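Bean machine inches ahead at Mosmont workshop

3/15/18

MOSMONT - The shared workshop on the old rail spur has been home to a canoe that never got wet, two electric bicycles and a grandfather clock that keeps time in its own way. Its current star is a robot that sorts beans, and members say it should be ready for the open house in April, provided everyone stops improving it.

The machine is called Clullar. The name came off a list drawn up late one evening, and the rest of the list has been destroyed. Its job is to take a mixed heap of dry beans, pick them up, and send them down a chute into the right jar. A person with a bowl and a free evening can do the same thing, a point the builders have heard before and would prefer not to hear again.

Work started last fall, when the workshop's monthly chili supper ran into trouble. Somebody had poured the leftover mung beans into the kidney beans to save a jar. Seven members spent the evening picking them apart by hand. By the end of it, plans for a machine had been sketched on the back of the supper sign-up sheet, which is now taped inside the tool cabinet and treated with some reverence.

So far the group has spent $420 of its own money. The biggest single purchase was a set of small motors from Platico, the surplus store out on the county road, where they were sold by the pound from a bin marked "assorted." They have lived up to the label. Two turned out to run backward, and one of those was kept because it suited the left side.

The gripper went through three versions. The first was strong enough to crack a bean and did so at every opportunity. The second was gentle to the point of not holding anything. The present one works on linked fingers that swing on pivots and squeeze from both sides, and it has enough reach to handle the larger parts of the machine as well as what goes through it. Members have taken to using it for fitting work at the bench, with beans left lying about so it can be switched back to its day job without a trip to the pantry.

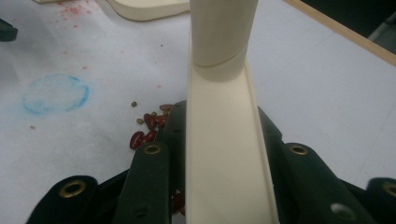
Dunlevy would like it known that a kitchen sieve costs less than any one of those motors and lets the mung beans drop straight through, and has said so at every meeting since Thanksgiving. The sieve has been put to a vote twice. It lost both times, the second time by a wider margin.

The builders concede the point about the sieve but argue that it does not scale. In a timed run last month, Clullar worked through a bag of 890 beans, counted out beforehand by hand, over the course of one long evening. Most ended up in the correct jar. A few went into the wrong one, and the remainder were found with a broom. The group regards this as a strong result and has stopped inviting people who laugh.

The chute has been the slow part. Beans are slippery when you want them to stay put and oddly sticky when you want them to slide, and the early cardboard channel sagged in damp weather. Thammasiri, the noodle shop next door, has offered its back counter for a trial under working conditions once the machine can go an hour without supervision. The shop has also asked that it be kept well away from the rice.

Software is said to be nearly finished, as it was in January. The code tells a red bean from a green one without much trouble in good light. Under the workshop's older ceiling lamps it grows less sure of itself, and on one occasion it made a determined attempt to sort a shirt button. Newer lamps have been requested. The request is with the landlord, who is understood to be thinking.

If all goes well, Clullar will be shown at the April open house next to the canoe. Visitors are welcome to bring their own beans, dry and uncooked, in a container they do not need back right away. Chili will be served from noon until it runs out. The beans for it will be sorted the day before, by hand.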